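# Recording a Clothes-Sorting Demonstration by Remote Control

This page sets out the procedure for operators at the Astthorpe site who are recording demonstrations on a two-armed Waveo cell.
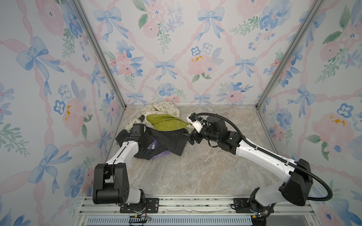

*Both arms at the clothing pile, with the left gripper pressed into the dark garment.*

## Before recording

1. Place the garments in a single heap towards the back of the floor. Do not fold or smooth them.
2. Check that both base mounts are bolted firmly to the rail.
3. Open Petek, select the task "Sort – mixed pile" and enter your operator code.

## Recording

1. Take hold of both hand controllers and wait for the tone.
2. Lower one gripper on to the nearest garment and close it slowly. Keep the second arm close by, ready to hold back any cloth that follows.
3. Lift the garment clear before moving it sideways.
4. If a grip fails, try again within the same recording. After 3 failed grips, stop and mark the recording "incomplete".
5. Return both arms to rest and press Save.

Rearrange the heap by hand between recordings. The target for this task is 2,000 saved demonstrations.

Faults should be reported to Živko Mladenović before the next recording is started – a note in the Petek log is sufficient.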